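# Wie lernt ein Greifer greifen? Unser Tondomau, erklärt für alle ab acht

Hallo ihr Lieben! In unserer Gemeinschaftswerkstatt in Peltenitz bauen wir seit März an einem Roboterarm, und weil die Kinder aus dem Holzkurs jedes Mal an der Tür stehen bleiben und fragen, was das denn wird, schreibe ich es jetzt einmal richtig auf. Mit allem Drum und Dran, also holt euch ruhig etwas zu trinken. 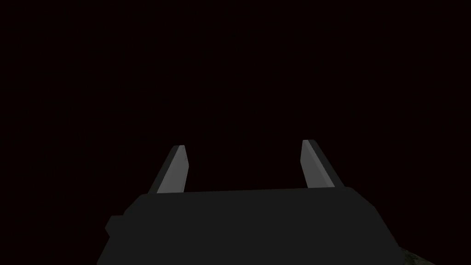
Der Arm heißt Tondomau. Den Namen hat sich meine Tochter ausgedacht, als sie noch nicht einmal wusste, dass es ein Arm wird, und dann ist er geblieben. Tondomau soll später einmal Schrauben, Dübel und Holzklötzchen vom Tisch nehmen und in die richtigen Kästen legen. Das klingt einfach, oder? Ihr könnt das ja auch, sogar mit geschlossenen Augen, wenn ihr ein bisschen tastet. Für einen Roboter ist es aber eine richtig große Sache, und warum das so ist, erzähle ich euch jetzt.

## Eine Hand mit zwei Fingern

Schaut euch mal eure eigene Hand an. Fünf Finger, jeder mit Gelenken, dazu weiche Haut, die sich an alles anschmiegt, was ihr anfasst. So eine Hand nachzubauen ist furchtbar schwer. Deshalb haben viele Roboter eine viel schlichtere Hand, und die nennt man **Greifer**.

Ein Greifer wie unserer hat einen dicken, kantigen Körper und vorne daran zwei flache Finger. In dem Körper sitzt später der Motor. Die Finger können sich aufeinander zu bewegen und wieder voneinander weg, mehr nicht. Sie können nicht winken, nicht in der Nase bohren und auch keine Schleife binden. So einen Greifer nennt man Parallelgreifer. »Parallel« heißt, dass zwei Dinge nebeneinander herlaufen und immer den gleichen Abstand haben, so wie Eisenbahnschienen. Gemeint ist, dass sich die beiden Finger gerade aufeinander zuschieben, anders als bei einer Schere, wo sich die Klingen um eine Schraube drehen.

Das könnt ihr ganz leicht ausprobieren. Legt ein Radiergummi auf den Tisch und streckt beide Hände flach aus, mit den Handflächen zueinander, als wolltet ihr gleich klatschen. Jetzt nehmt ihr das Radiergummi nur mit den flachen Händen hoch. Ihr seid jetzt ein Parallelgreifer! Und nun versucht dasselbe mit einer Murmel, und danach mit einem Blatt Papier, das ganz flach auf dem Tisch liegt. Beim Papier wird es knifflig. Da fangen die meisten an zu schummeln und nehmen einen Fingernagel dazu.

## Erst im Computer, dann auf der Werkbank

Jetzt kommt etwas, das die Kinder bei uns am meisten gewundert hat. Bevor wir an der Werkbank irgendetwas zusammengeschraubt haben, gab es den Greifer schon im Computer. Dort kann man ihn drehen, bewegen und überall gegenstoßen lassen, und es geht nichts kaputt.

So etwas heißt **Simulation**. Das Wort kommt aus dem Lateinischen und bedeutet ungefähr: so tun als ob. Wenn ihr Kaufladen spielt und so tut, als wäre ein Knopf ein Euro, dann ist das auch eine kleine Simulation. Der Computer tut so, als gäbe es einen Greifer, einen Boden und eine Schwerkraft, die alles nach unten zieht. Er rechnet dann aus, was passieren würde, Stückchen für Stückchen, und malt ein Bild davon.

Unser Programm dafür heißt Rorkine. Getsemaní Ocampo hat es geschrieben, und zwar zum größten Teil abends an unserem Küchentisch in der Werkstatt, der eine so klebrige Wachstuchdecke hat, dass die Maus nur auf einem Schulheft läuft. Am Anfang war in Rorkine alles sehr dunkel, und dunkel ist es heute noch oft. Das liegt daran, dass man auch das Licht extra hineinrechnen muss! Im Computer gibt es keine Sonne, die einfach durchs Fenster scheint. Man muss dem Programm sagen, wo eine Lampe hängen soll, wie hell sie ist und wohin sie leuchtet. Auf dem Bild oben fällt das Licht vor allem auf die Innenseiten der beiden Finger, und dahinter ist es fast schwarz. Wo man nichts hinbaut, da ist eben auch nichts, kein Regal und keine Wand und keine Werkstattkatze.

Die Finger sind dort auch noch ganz glatt. Für die echten haben wir Gummistreifen gekauft, aber dazu komme ich gleich, ich schweife schon wieder ab.

## Üben, üben und noch mal üben

Wisst ihr noch, wie ihr Fahrradfahren gelernt habt? Wahrscheinlich seid ihr ein paarmal umgekippt. Ein Greifer kippt beim Lernen auch um, also jedenfalls das, was er hochheben wollte. Er drückt zu fest oder zu locker, er kommt zu weit von links, oder er macht die Finger zu, bevor überhaupt etwas dazwischen ist. Das sieht dann aus, als wollte er eine Fliege fangen.

In der Simulation darf er das so oft machen, wie er will. Wir haben Rorkine einmal über Nacht laufen lassen und 2.000 Griffe nach einem Holzklötzchen üben lassen. Am nächsten Morgen stand in der Liste, dass 1.071 davon geklappt hatten. Das ist ein bisschen mehr als die Hälfte. Getsemaní war enttäuscht, ich fand es großartig, und Nadiia Karpenko hat erst mal Kaffee gekocht und sich dann die misslungenen Griffe angeschaut.

Dabei hat sie den Fehler gefunden. Der Greifer ging immer gleich weit auf, egal, wie herum das Klötzchen lag. Lag es quer, dann passte es zwischen die Finger. Lag es längs, dann stieß ein Finger obendrauf. Unser Klötzchen ist an der langen Seite 70 Millimeter lang und an der kurzen 35 Millimeter, und für die lange Seite war der Spalt schlicht zu schmal. Der Greifer musste also lernen, sich vorher zu drehen, so wie ihr eure Hand dreht, wenn ihr ein Lineal vom Tisch nehmt. Das macht ihr, ohne nachzudenken. Dem Roboter muss man es beibringen.

## Woher weiß er, wo das Klötzchen liegt?

Gute Frage! Die kommt jedes Mal, meistens von denen, die vorher ganz still waren.

Im Computer ist das leicht, denn der Computer hat das Klötzchen ja selbst hingelegt. Er kennt die Stelle ganz genau. In der Werkstatt kennt er sie nicht. Da braucht Tondomau eine Kamera, und aus dem Kamerabild muss er dann herausfinden: Was ist Tisch, was ist Klotz, und was ist bloß ein Schatten? Schatten sind gemein. Ein dunkler Schatten kann für eine Kamera aussehen wie ein dunkles Ding, und dann greift der Roboter voller Überzeugung ins Leere.

Ihr könnt auch das zu Hause spielen, am besten zu zweit:

1. Eine von euch ist der Roboter und macht die Augen zu.
2. Die andere ist die Kamera und darf nur vier Wörter sagen: »links«, »rechts«, »vor« und »zurück«. Wenn die Hand an der richtigen Stelle ist, klatscht sie einmal.
3. Der Roboter bewegt die Hand immer nur ein kleines Stück und wartet dann auf das nächste Wort.
4. Beim Klatschen wird zugegriffen.

Nehmt lieber etwas Weiches, eine Socke zum Beispiel. Bei uns hat eine volle Saftpackung mitgespielt, und das würde ich nicht wieder machen.

## Der echte Tondomau

Jetzt aber zur Werkbank. Den Körper des Greifers bauen wir aus Sperrholz und ein paar Metallwinkeln, die noch von einem alten Regal übrig waren. Die Finger sägen wir aus Aluminium. Das Sägen machen die Großen, das Feilen machen alle, und zwar mit Ausdauer, denn an den Kanten darf sich niemand schneiden. Danach kommen die Gummistreifen auf die Innenseiten.

Warum Gummi? Reibt mal mit dem Finger über eine Fensterscheibe und dann über euer Radiergummi. Auf dem Radiergummi bleibt der Finger fast hängen. Das nennt man **Reibung**. Je mehr Reibung zwischen Finger und Klötzchen ist, desto weniger fest muss der Greifer drücken. Und weniger fest drücken ist schön für die Klötzchen, für den Motor und übrigens auch für eure Daumen, falls mal einer dazwischenkommt.

Damit das gar nicht erst passiert, haben wir Regeln an die Wand gehängt:

- Wer am Greifer schraubt, zieht vorher den Stecker.
- Wer den Stecker wieder reinsteckt, ruft laut »Strom!« und wartet, bis alle geantwortet haben.
- Lange Haare werden zusammengebunden, Schals bleiben an der Garderobe.
- Der rote Knopf ist für alle da. Jedes Kind darf ihn drücken und bekommt dafür keinen Ärger, auch dann nicht, wenn alles in Ordnung war.

Der Arm selbst ist noch nicht fertig. Das Schultergelenk quietscht, und im Ellenbogen hat ein Zahnrad so viel Spiel, dass der Greifer wackelt wie ein Milchzahn. In der Simulation wackelt natürlich gar nichts. Nadiia möchte das Wackeln jetzt in Rorkine einbauen, damit der Greifer auch gleich mit Wackeln übt. Ich musste erst lachen, aber sie hat recht: Wenn man nur auf spiegelglattem Boden laufen lernt, stolpert man draußen über den ersten Kieselstein.

## Ein paar Wörter zum Merken

**Greifer:** die Hand eines Roboters. Es gibt welche mit zwei Fingern, mit dreien und sogar welche ganz ohne, die saugen sich fest wie ein Tintenfischarm.

**Simulation:** ein So-tun-als-ob im Computer, bei dem genau gerechnet wird.

**Reibung:** sorgt dafür, dass Dinge aneinander haften und nicht wegrutschen.

**Spiel:** wenn zwei Teile nicht ganz fest ineinandersitzen und deshalb wackeln. Hat leider nichts mit Spielen zu tun.

## Wenn ihr mitmachen wollt

Unsere Werkstatt heißt Painemal und liegt in Peltenitz gleich hinter der alten Gärtnerei, mit dem blauen Tor. Für die Robotergruppe müsst ihr nichts können und nichts mitbringen, nur Kleidung, die schmutzig werden darf. Als Nächstes feilen wir den zweiten Finger fertig und suchen ein besseres Zahnrad für den Ellenbogen. Wer zu Hause eines aus Metall herumliegen hat, ungefähr so groß wie ein Marmeladendeckel, der bringt es bitte unbedingt mit!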